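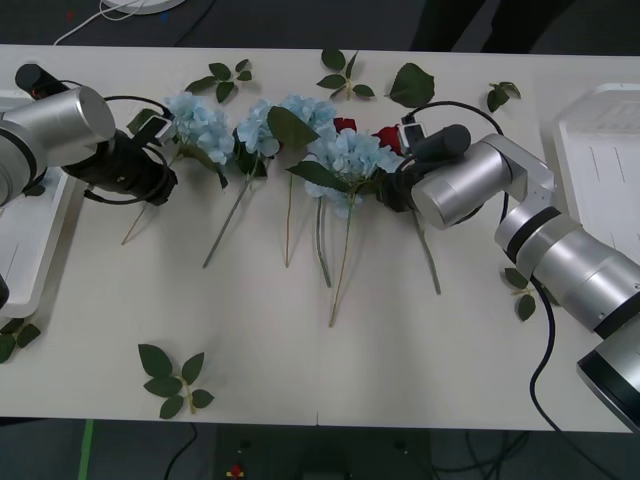

From: Candela Alcaraz
To: Hukcombe Town supporters list
Date: October 22, 2022
Subject: Re: The old ground and that record gate

Ingeborg Hubmann wrote:
> Does anyone know when we left the Kimley Road ground? My dad
> swears he saw a cup tie there with 3622 in, but the programme
> says the record is lower. Also, was it always blue and white?

Hi Ingeborg,

Your dad's right, or near enough! 3622 is the figure in the local paper for the Festeck replay in March 1950, and I've got the cutting somewhere (under the stairs, I think, with all the fixture cards). The programme has been printing the wrong one for years – I wrote in once and got a nice letter back and no change.

Not sure about the move. My uncle always said we played one more season at Kimley Road after the stand roof went, with gates down to 150 or so, but I can't find a table that backs him up. Has anyone got the old handbooks?

Shirts were green until the merger with the Aaltonen works side, who brought their own kit with them. Blue and white came in after that.

Anyone going to the away game? I've got two spare seats in the car, leaving from the Co-op, and I'll bring the cutting if I can dig it out.

Candela

--
To leave this list, send a blank message with "unsubscribe" as the subject.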